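3.2 Aufzeichnung der Demonstrationen

Die Demonstrationen wurden in der Simulationsumgebung Sestov per Fernsteuerung aufgezeichnet. Zwei Bedienerinnen (E. Nijs, K. Baert) führten den Greifer mit einem handgehaltenen Eingabegerät; Position und Orientierung wurden relativ zur letzten Ruhelage übertragen, die Öffnungsweite über einen analogen Taster. Jede Bedienerin absolvierte zuvor 70 Übungsläufe, die nicht in den Datensatz eingingen. Nach Ausschluss abgebrochener Läufe verblieben 2.664 Trajektorien. Das kinästhetische Führen am realen Arm wird in Abschnitt 3.3 behandelt.

Als Beobachtung dient dem Strategienetz neben den Gelenkwinkeln das gerenderte Bild der Handgelenkkamera. Die Objektmodelle stammen aus dem Katalog Dera und tragen vollständige Verpackungstexturen, da einfarbige Ersatzkörper in Vorversuchen zu einer schlechteren Übertragbarkeit führten (vgl. Peeters). Beim Joghurtbecher in Abb. 2 etwa heben sich der weiß-blaue Deckel mit Barcode und Vinamilk-Logo sowie der schwarze Rand deutlich von der beige gefleckten Tischfläche ab, während die Greiferfinger einen Teil des Aufdrucks verdecken. Solche Teilverdeckungen wurden bei der Filterung nicht als Ausschlusskriterium gewertet.

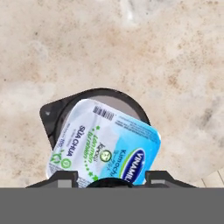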